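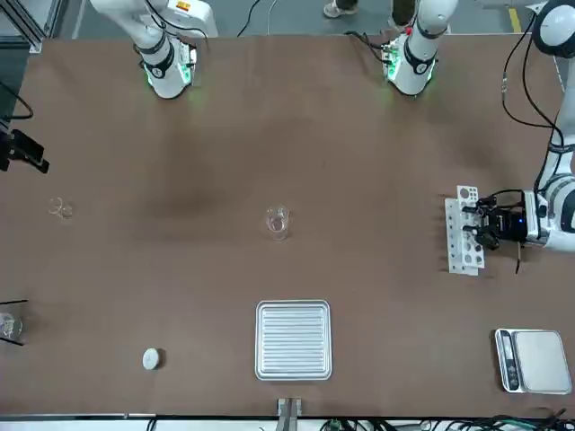 *Two white robot arms over a brown tabletop, green lights on.*

# Questions I keep getting about the sketches

I write short political comedy scripts and post them here, and a bunch of them get read out loud once a month in the back room at Westside. The same questions land in my inbox over and over (hi, I do read them!), so I finally put the answers in one place. I'll add to it when something new comes up.

## What is this site?

It's a pile of sketches. Most of them are two to four pages, written like a stage script, with politicians and TV pundits doing dumb things in ordinary places. A senator tries to return a blender without a receipt. Two anchors get stuck in a car wash and keep throwing to each other for analysis. That kind of thing. There are 198 of them up right now, going by the archive page, and I'd say a third still make me laugh. The rest I leave up because somebody always writes in to say the one I hate is their favorite.

## Which one should I read first?

Start with "Lirnavora." It's the long one, in 6 parts, about a cable news panel that gets sent on a fact-finding cruise and can't agree on which side of the ship is the left. If part one doesn't do anything for you, the rest of the site probably won't either, and no hard feelings.

After that, try the school board one with the goose. People quote the goose at me in the grocery store.

## Are you making fun of my side?

Yep. The other one too. I've got my own politics and you can likely guess them after five sketches, but a joke that only works if you already agree with me is a pretty weak joke, and I try to toss those. I went through the archive last February and found that my own team was getting off way too easy, so there's a run of sketches from that spring where they don't.

## Did they really say that?

No! Please don't forward these to your uncle as news. I made up every line of dialogue. I put the word "sketch" at the top of each page after a piece about a governor and a hot tub got passed around as a leaked transcript, which was flattering for an hour and then a real headache.

## Do you write about people's kids or their health?

No kids, ever. Health, almost never, and only when the politician brought it up first and made a campaign out of it. Looks are off the table too, mostly because those jokes are so easy that everybody has already made them by breakfast. Votes, speeches, books they didn't write, weird fundraising emails... all fair game.

## How do you come up with these?

I take something small that annoyed me and hand it to somebody powerful. I was on hold with the cable company for 80 minutes once and that turned into a whole cabinet meeting on hold with the cable company. I wrote half of it while the music was still playing.

I do most of my writing at Đồng, the noodle place two doors down from my apartment, between lunch and dinner when they don't mind me hogging a booth. First drafts are always too long. I read them out loud at home, cut anything that makes me feel clever, and then read them again.
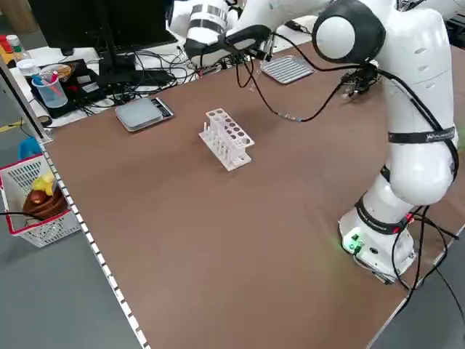
The other half of the job is throwing stuff out. News moves fast, and a sketch that was hilarious at 9 in the morning can be stale by dinner. If I can't finish it in a couple of days it goes in a folder, and every so often I raid the folder for parts. The blender sketch started life as a trade deal.

## When are the readings, and do I need a ticket?

Once a month at Westside, doors at 7 p.m., and we start when the chairs are mostly full. No tickets. You can pay what you like on the way out. It gets loud, and there's swearing, so I'd leave the little ones at home. Teenagers are fine if you're fine with it (you'll be sitting next to them, not me).

We also took the show to Hernthorpe last year and had a great time, even though the microphone quit during the cruise ship finale and everybody had to yell. We'd love to go back. If you've got a room and a town that can take a joke, write to me.

## Can I read a part?

Please do! We never have enough readers. There's a sign-up sheet by the door and we hand out parts ten minutes before we start. You don't have to do an impression. The best pundit we ever had just used her regular voice and looked mildly let down by everyone.

## Can my drama club or class use a sketch?

Yes, for free, as long as you put the site's name in the program and don't charge more than it takes to cover the room. You can cut the swearing. You can swap in your own state's politicians too, and a lot of those versions come out better than mine. What I'd ask is that you don't change who wins the argument at the end. Email me first if you're filming it.

## Do you take submissions?

Twice a year, in spring and fall. Send one script, four pages tops, pasted right into the email. I don't open attachments anymore. I answer everybody, but I'm slow, so give me a month before you nudge me. I get a lot of "two presidents walk into a bar" and I've never run one.

## I hated one of your sketches. Where do I complain?

Same email address as everything else. Put the title in the subject line so I know which one made you mad. I've changed a few endings because of angry letters, and one reader in particular got me to drop a whole running gag about podcasts. She was right. It was a bad gag.

## Will there be a book?

I'd like there to be! I've got a list of maybe forty sketches I'd put in it, and the list keeps changing every time a politician retires on me. Check the front page.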